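Household Organization, Unit 5: Clear Bins and Small Storage
Handout prepared by Naomi Tanui

Read this before the practical. Bring a tape measure and a pencil.

Measuring first

Most storage problems in a kitchen or bathroom come from buying the container before measuring the shelf. Measure the inside depth with the door closed in mind, since hinges and shelf pegs take up room. Write down width, depth and height in that order. Leave half an inch at the front.

Shelves in older cabinets are often 12 inches deep or a little less. A bin that matches the full depth will keep the door from closing.

Choosing a shape

Long, narrow bins suit deep shelves. They work like drawers: you pull the whole thing out, take what you need and slide it back. Wide bins are better for shallow shelves and for bulky items such as bags of rice.

Check the rim. A flared rim makes a bin easier to lift but adds width at the top, so measure there and not at the base. Four bins side by side can lose an inch this way.

Handles matter more on high shelves. A cut-out at the short end lets you pull with one hand – useful when the other is holding a door.
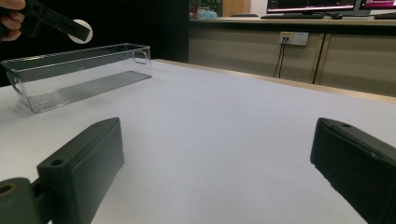 Ribbed bottoms give some stiffness, but small things like tea bags and spice packets settle between the ribs. Put in a liner if this bothers you. Tall bottles also stand less steadily on ribs than on a flat base.

Cleaning

Wash by hand in warm water with dish soap. Scouring pads scratch clear plastic and the scratches hold grease. Dry with a soft cloth before putting anything back.

For the practical

Work in pairs at the tables. Sort the pantry items by use, then pick a bin for each group. Label the short end – the long side will be hidden on the shelf. Record your shelf measurements on the sheet and hand it in before you leave.

Reading: Simiyu, pages 142 on, the section on deep shelves.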